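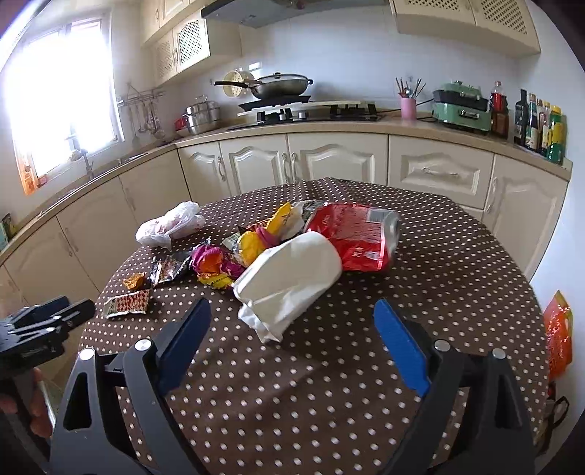

Wednesday night is when I clear the kitchen table. Snack wrappers pile up on it all week, and by then the polka dot tablecloth needs a wash anyway.

I do the wrappers first, then shake the cloth out over the back step. It goes in on cold for 46 minutes -- any hotter and the brown starts to fade. I bought it at Ruddock in Etstead for 14 dollars, and they had 2 left the last time I looked. I may get a spare in August.

Next week I want to sort out the drawer under the microwave.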